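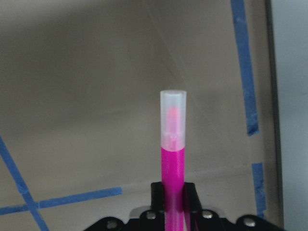 Marulanda Press Office

Category: Food & Drink > Pickling and Preserving

Marulanda adds small-batch pickle kit and fall class series

PREMDEN – Marulanda, the home preserving supplier, will begin selling a pickle kit for small kitchens in September. The kit makes 6 pint jars of refrigerator pickles and needs no canner, rack or pressure cooker.

Each box holds the jars and lids, a bag of pickling salt, a packet of mixed spice and a printed booklet of brine recipes. Buyers supply the vegetables, vinegar and water. The spice mix contains mustard seed, dill seed, black peppercorns and bay leaf. It was developed with Terard, the spice blender that already packs Marulanda's chutney and relish seasonings.

The kit will cost $38. Refill packs of salt and spice will be sold separately.

The booklet covers cucumbers, green beans, carrots, red onions and cauliflower. Recipes are written for one jar and then for the full batch, so a cook with a handful of beans left over from dinner can put up a single pint. Metric weights are given next to cups and spoons.

"Most of the letters we get are from people who grow a few plants on a porch or buy from a farm stand," the company said. "They like pickles and they don't have a bushel of cucumbers to get through. The older recipes in our catalog start at seven quarts, and we kept being asked how to cut them down."

All recipes in the booklet are for pickles kept in the refrigerator. They are not meant for shelf storage and should not be used that way. Readers who want shelf-stable pickles are directed to Marulanda's water bath canning guide, which remains in print.

The company will also run a series of evening classes at its test kitchen in Premden from September through November. Classes start at 6:30 p.m. and run for two hours. Topics are quick cucumber pickles, pickled onions and peppers, sauerkraut, and apple chutney. Each class seats up to 60 people, and everyone takes home a jar. Aprons and knives are provided.

The pickle kit will be sold through the Marulanda catalog and at Monurlow kitchen stores. Monurlow will carry the refill packs from October. Class registration opens in August at the Premden shop counter and by phone.

Stores that would like to stock the kit can request a wholesale price list from the trade desk. Orders placed before the end of July will ship with the first run.

12 shares | 3 comments

Contact: Marulanda Press Office, Premden | Copyright Marulanda. All rights reserved. | Back to top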